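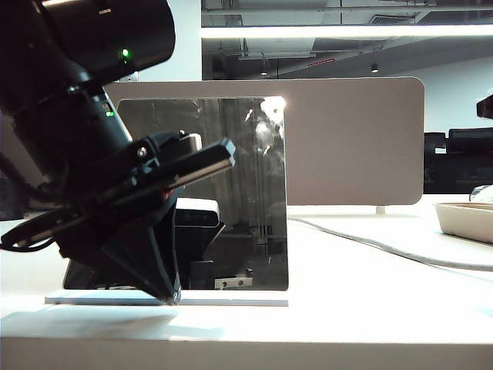
*The arm at the mirror station, with the gripper close to the white base plate.*

I have helped with the Kitamlow robotics club for four winters now, and every January we have the same argument about what students should be graded on. My view is that we should stop grading the finished run and start grading the notebook. The mirror project is the best case I have for it.

The task is short to describe. A square mirror stands upright on a thin base. The arm has to bring its gripper down next to the base without touching the glass, stop, and back away. Students write the program, set the positions, and choose the speed. A full entry is 100 attempts. A touch on the glass ends the attempt.

Most adults who hear this think it's too easy. Then they stand at the table and try to judge the distance between the fingers and the mirror. You see the gripper, and behind it you see the back of the gripper, and your eye wants to measure between the two. That distance is twice the one you need. Students make this mistake in their heads and then they make it again in code, where it is harder to find.

Under the current rules, the team with the most clean attempts wins. Last year that was a team that copied a set of positions from an older project, slowed the arm down to a crawl, and let it run. They had 55 lines in the program and could explain perhaps a third of them. I don't blame them. They read the rules and did what the rules paid for.

The team that finished last had a student named Etelka Szalai on it. Her group spent two full sessions on one question: why the arm stopped short on one side of the mirror and not the other. They filled 44 pages with measurements and drawings. They found that they had set their zero point from the edge of the table, and that the base plate had been put down at a slight angle to it. By then there was no time left for a proper entry. Their score was close to nothing, and they had learned more than anyone in the room.

Farhad Kazemi, who runs the judging, disagrees with me, and his reasons are fair. A notebook takes a long time to read. Two judges will read the same page differently. Some students are good at building and bad at writing, and a few of them come to the club because it is the one place where writing doesn't count. He also says that a robot that doesn't work doesn't work, and a page of drawings won't change that.

I accept the part about writing. A notebook doesn't need good sentences. It needs what was tried, what the arm did, and what was changed next – a sketch and a number will do. The reading time can be managed too. Pick five pages from each team, ask the students to talk through them, and give that half the score. The run keeps the other half.

On the last point I think he is wrong about what a club is for. A factory needs the arm to work today. We have students for a few months, and the setup will be taken apart in spring whatever happens. What they take with them is the habit of finding out why something went wrong. If we give no points for that, we shouldn't be surprised when they skip it.

The rules for the coming season are still open. I have sent Farhad a draft with the half-and-half split, and Ilona Hegedűs has offered to try the page interviews with her own group first. I would like the other coaches to read the draft before we meet in January, and to bring one old notebook each.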